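**Drying to constant weight: when do you stop?**
Preserving > Drying and storage

---

**tray_nine**

Second season with the Tidus (the square one, rear fan, not the stacking type). I have stopped trusting the snap test and gone over to weighing. Last load was turnip, peeled, 5 mm slices, blanched two minutes, drained and weighed at 1,732 g after draining. Set to 55 °C.

Late on the second evening the load weighed 149 g. I gave it another 4 hours and it weighed 147 g. Is that constant weight, or do I keep going? The leaflet says "until crisp", which I don't find useful. I want to put this in jars for the winter and not open one in January to find mould.

---

**Dhillon**

That is constant weight for any domestic purpose. What does your scale read to? If it's a kitchen scale with 1 g steps, the true accuracy at that end of the range is probably 2 g either way, and you have measured nothing.

Turnip is usually given as 92 per cent water, give or take a point for variety and how long it sat in the ground. Take 8 per cent solids and your load has 139 g of dry matter in it. At 147 g you would be carrying 8 g of water, so a bit over 5 per cent by weight. Vegetables for jar storage want to be under 10. You were done at 149 g.

---

**k_mustonen**

I disagree with the arithmetic, not the conclusion. The load was weighed after blanching. Blanching moves water and leaches sugars, so the table figure for raw turnip doesn't apply. The solids could be lower than 8 per cent of that starting weight and the finished moisture correspondingly higher.

If you want a real figure, take a small sample from the finished batch, weigh it on something that reads to 0.01 g, put it in the oven at 105 °C until it stops losing, and weigh again. Takes an evening. Do it once per crop and keep the number.

Kauko

---

**Dhillon**

Fair, though surface water left after draining pushes the same way, and I'd guess that is the larger error. Either way, the rate of loss is the better test. Two grams over that interval is flat.

---

**tray_nine**

Scale reads to 1 g. I have a 0.01 g jeweller's one for yeast, so the oven test is possible. Will try it.

Related question. The slices on the back row (nearest the fan) were finished long before the front. I've been rotating trays front to back every few hours. Is there any gain in hanging the slices instead of laying them flat?

---

**siqueira_j**

Some. A slice flat on a solid or fine mesh tray dries mostly from the top, and the underside is limited by how open the mesh is. Threaded, both faces are open to the air and the time comes down noticeably. The price is capacity. You can't get anything like the same weight in the cabinet, so per kilo finished I doubt there is a saving.

Leave a gap between slices. If they touch they stick, and the contact patch stays damp after the rest has gone leathery.
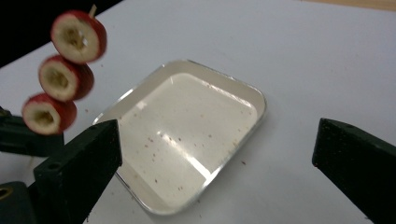

*Last edited by siqueira_j on 3 August 2022. Reason: spacing note corrected*

Thin wooden skewers do for red-skinned roots and anything else with a firm rind. I leave the rind on, it keeps the slice round as the flesh shrinks. Where the middle has gone hollow the ring dries faster than a sound slice of the same thickness, so don't use those to judge the batch. Pull a solid one.

Spacing note, as corrected: one finger's width between slices at the start, not half. They cup as they dry and the edges meet.

Janaína

---

**oldgreenhouse**

Skewers are a faff. I did a whole June of strung slices over the boiler and every third one split at the hole. Mesh trays, turn once at the halfway point, finished. You lose perhaps an hour.

---

**siqueira_j**

They split if you pierce them after blanching. Pierce raw, then blanch on the skewer.

---

**oldgreenhouse**

Then you're blanching skewers. My pan isn't wide enough. I'll stay with trays.

---

**k_mustonen**

On temperature. 55 °C from the start is a little warm for a slice that thick if the humidity in the cabinet is low, as it will be once the first flush of water has gone. The surface can dry into a skin and hold moisture in the middle. It then reads flat on the scale while still being wet inside, and this is the one case where constant weight misleads you.

I would start at 50 °C and go up to 60 °C for the last stretch.

---

**Dhillon**

I have never been persuaded that case hardening is a real problem in a home machine at these temperatures. In fruit with a lot of sugar, perhaps. In a blanched 5 mm slice of turnip, no. Blanching breaks down the cell structure and the water comes out readily. I'd also go the other way round: warm at the start, while evaporation is keeping the slice itself well below the air temperature, and cooler at the end, when there's nothing left to cool it and you can scorch it.

---

**k_mustonen**

That is the commercial practice, yes, with controlled humidity. A Tidus has a hole in the door. We will not agree on this one.

---

**vodar_and_out**

You can settle it without agreeing. Condition the batch. Fill the jars two thirds full, lid on, leave them at room temperature for a week and shake them daily. If the middles are wet the moisture evens out across the jar and you'll see it: slices go from brittle to bendy, or there's fogging on the glass. If that happens, put them back in the machine. If there's nothing after a week, store them.

I put a cheap hygrometer in one jar per batch. I treat anything under 50 per cent as dry enough and haven't lost a jar yet. Cheap ones read several points out, so check yours against a salt slurry first (table salt and a little water in a sealed box should settle at 75 per cent).

---

**tray_nine**

Didn't know about the salt check. Mine reads 71 in the box, so I'll add four to whatever it says.

Oven test done on ten slices from the front row. Moisture came out at 6.8 per cent. Higher than the table sum, so Kauko's point about the blanching stands, or the draining, I can't separate the two. Comfortably under 10 in any case.

---

**k_mustonen**

Good. Did you let the sample cool with a lid on before weighing? Dry turnip takes up water from kitchen air very quickly, and a warm pan will also make a small scale drift.

---

**tray_nine**

Lid on, yes. Twenty minutes.

Next load is half trays, half skewers, same thickness, all pierced raw. I'll weigh the two halves separately at every rotation and post the table.

---

**Dhillon**

Swap the halves over on a second run if you can stand it. If the skewers are all at the fan end you'll be measuring the fan.

---

**oldgreenhouse**

Put me down for trays.

---

**vodar_and_out**

Does anyone have a source for replacement door seals for the older Tidus? Mine has gone hard along the bottom edge, and Dillitz only list the round ones now.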